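About Skurnala

Skurnala is an independent website covering film and television. We publish news, trailers, reviews, release dates and interviews, with most of our attention on genre movies: horror, science fiction, fantasy and the occasional monster picture.

The site was started by Everaldo Meireles and Hajar Belhaj, who had been writing separate blogs and kept linking to each other. They merged the two archives in November and brought over 203 reviews, some of which have since been rewritten. The older ones keep their original star ratings. Newer reviews don't carry a rating.

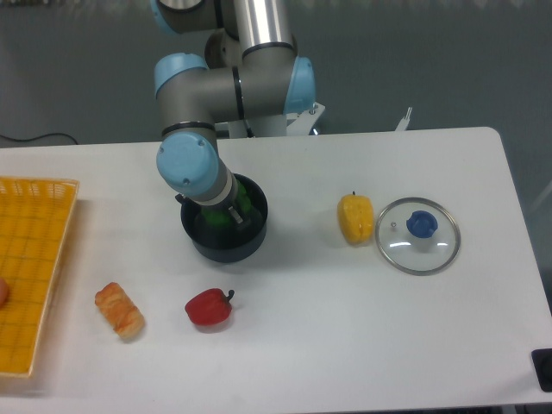 We now have 13 regular contributors. Driss Ait Brahim edits the news section and handles corrections. Dalia Ezzat runs reviews, including festival coverage and home releases. Taha Helmy looks after the weekly newsletter and the podcast, Sekley, which runs under an hour and comes with a full transcript.

Reviewers see films at press screenings or buy their own tickets. Studios do not see our reviews before they are posted. When a distributor pays for travel to a set visit or junket, we say so at the top of the article.

We accept pitches from new writers. Send a short outline and 2 samples of your work through the contact form. Please keep the outline under 300 words. We pay for everything we publish, on acceptance.

If you spot a mistake, use the corrections link at the bottom of the article. Changes to facts are noted on the page with the date they were made.

Page last updated 27 August 2021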